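Gripper Comparison FAQ: Daltusen and Jakeo Fingers on Glass Jars

Maintained by Puspita Nugroho and Edivaldo Falcão. Covers the hand-held units and the matching arm-mounted sets.

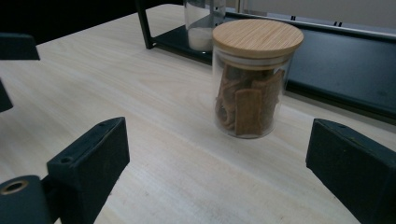 Which grippers are being compared?
The Daltusen finger set and the Jakeo finger set. Both mount to the same hand-held body and to the Ignacio arm. Controller firmware is identical for both.

Why glass jars?
A smooth cylinder shows slip early. Clear glass is also hard on the wrist camera, so one object exercises both the fingers and the vision side. Lidded jars add a second grasp height and a change of material at the rim.

How many trials does each finger set get?
200 per set, split evenly between body grasps and lid grasps. A trial is one approach, close, lift, hold and release.

What counts as a failure?
Any drop, any visible rotation of the jar during the hold, or a lid that separates from the jar when the grasp was on the glass. Touching a neighboring jar on approach is logged as a contact event and reviewed separately.

What closing force is used?
27 N for body grasps. Lid grasps start lower and are raised until the lift holds. Do not exceed the body value on a lid.

Can I change fingers in the middle of a session?
Yes, but rerun the zero-width calibration afterward. The controller keeps the old offset until it is overwritten. Gleice Fontes lost 61 trials to a stale offset in August, and those files are excluded from the results.

Do the jar contents matter?
For mass, yes. Weigh each jar with its contents and lid before the first trial and enter the value in the log. Contents that can shift should be left as they are between trials.

Does the camera need recalibration between tables?
Extrinsics, no. Exposure, yes. Lock it after the fingers are mounted, with the work surface in view. Auto exposure drifts when black fingers close across a light tabletop.

Is the Gostow controller supported?
Only in position mode. Force mode returns readings 2 samples late, and Piret Toom is still working on the timestamp correction.

Where do I send logs?
To Emerson Arruda, one archive per finger set, with the calibration file included. Archives without it are returned.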